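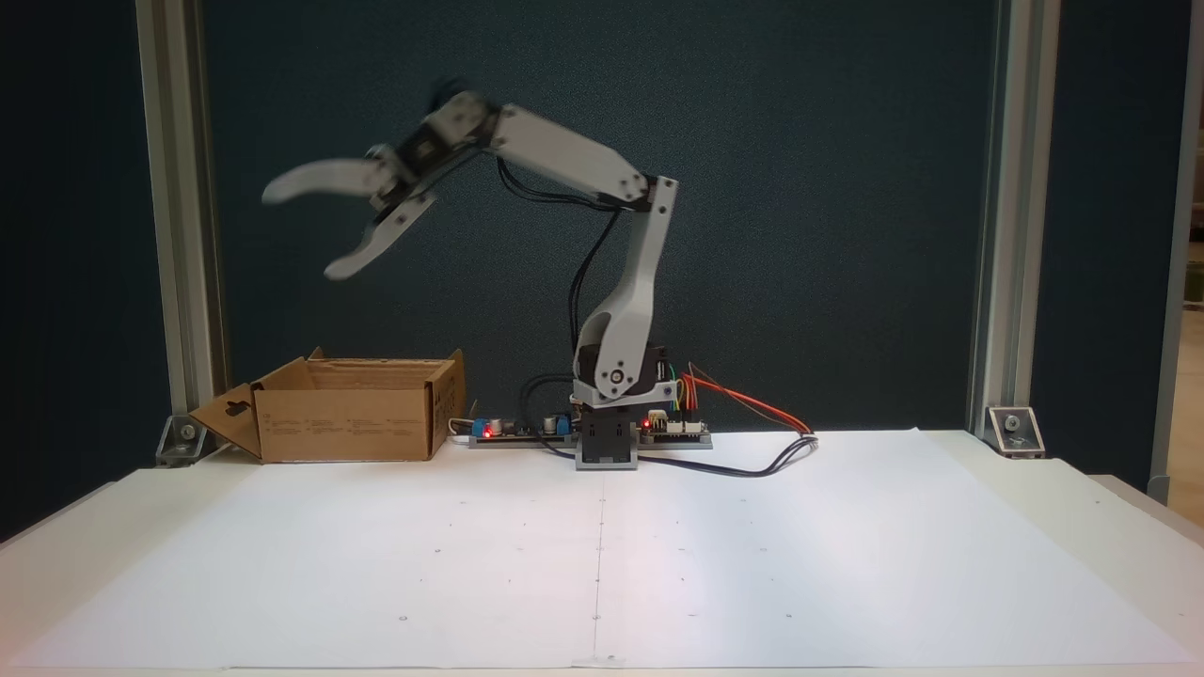

협정서 찾는 시간은 줄었는데 학점 인정표 만드는 시간은 그대로라고 Siriporn Phetsri가 지난주 메일에 썼다. 상대 대학에서 같은 프로그램을 우리보다 한 학기 먼저 쓴 사람의 말이라 도입 전에 들었으면 좋았겠다 싶었다. 두 달 남짓 써 본 지금은 대체로 같은 의견이다.

Wono는 대학 국제교류 부서용 협정 관리 프로그램이다. 해외 대학과 맺은 양해각서, 교환학생 협정, 복수학위 협정을 한곳에 넣어 두고 만료일과 파견 인원을 관리한다. 우리 부서는 9월 초부터 쓰기 시작했다. 그 전에는 공유 폴더와 엑셀 파일로 버텼고, 총장 해외 방문이 잡힐 때마다 그 나라 협정 현황을 뽑느라 하루가 갔다.

설치와 자료 이전
웹에서 쓰는 방식이라 설치할 것은 없다. 기존 협정 134건을 엑셀 양식에 맞춰 올렸는데, 날짜 형식이 다르면 오류 표시 없이 빈칸으로 들어간다. 이걸 모르고 올렸다가 갱신일을 전부 다시 대조했다. 양식의 날짜 열을 먼저 텍스트로 바꾸고 올리면 된다. 설명서에는 이 내용이 없다. 스캔한 협정서 원본은 한 번에 스무 개까지만 올라간다.

검색과 만료 알림
제일 만족하는 부분이다. 국가, 대학, 학과, 협정 종류로 거를 수 있고 결과를 한 장짜리 표로 뽑을 수 있다. 지난달 총장단이 동남아 대학 네 곳을 돌 때 방문 자료의 협정 부분을 여기서 그대로 가져다 썼다. 대학 이름은 영문으로만 검색된다. 한글 이름은 비고란에 넣어도 검색에 걸리지 않는다.
만료 알림은 6개월 전과 3개월 전에 메일로 온다. 자동 갱신 조항이 있는 협정도 똑같이 알림이 오기 때문에 따로 꺼 줘야 한다.

파견 학생 관리
최근 몇 년간의 파견·초청 학생 기록 2,260건을 넣었다. 목록이 뜨는 속도는 괜찮다. 학기별 수지, 그러니까 우리가 보낸 인원과 받은 인원의 차이는 자동으로 계산되는데 반 학기 파견을 한 학기로 센다. 상대교와 인원을 맞출 때 분쟁거리가 될 수 있어 우리는 이 숫자를 손으로 고쳐서 쓴다.

학점 인정
Siriporn이 말한 부분이다. 과목 대응표를 만들 수는 있지만 상대 대학의 과목이 바뀌면 처음부터 새로 만들어야 한다. 복사 기능이 없다. 지금까지 입력한 대응 과목이 631개인데 봄학기에 절반은 다시 손대야 할 것 같다. 학과 교수에게 승인을 요청하는 메일도 영문 서식만 있어서 국문은 직접 써서 보냈다.

다른 제품과 비교
도입 전에 Wetel도 한 달 시험해 봤다. 학점 인정은 Wetel이 확실히 낫다. 대응표를 학기별로 복사할 수 있고 승인 단계도 학과마다 다르게 둘 수 있다. 대신 협정서 원본을 올리는 칸이 없고 계정당 요금이 붙는다. 직원이 여섯 명에 조교가 자주 바뀌는 우리 부서에는 부담이었다. Grabner는 시연만 봤고, 학사 시스템을 같이 바꿔야 한다고 해서 제외했다.

고객 지원
전화는 잘 안 받는다. 메일 답은 보통 이틀 안에 왔다. 날짜 형식 문제는 고치겠다는 답을 받았지만 2018년 11월 20일 화요일 현재 그대로다.

협정 수가 많고 방문단 자료나 의회, 이사회 제출 자료를 자주 만드는 부서라면 쓸 만하다. 교환학생 업무가 중심이면 Wetel부터 시험해 보는 쪽을 권한다. 우리는 1년 계약을 했고, 내년 갱신 여부는 학점 인정 화면이 바뀌는지 보고 정할 생각이다.

별점: 5점 만점에 3.5점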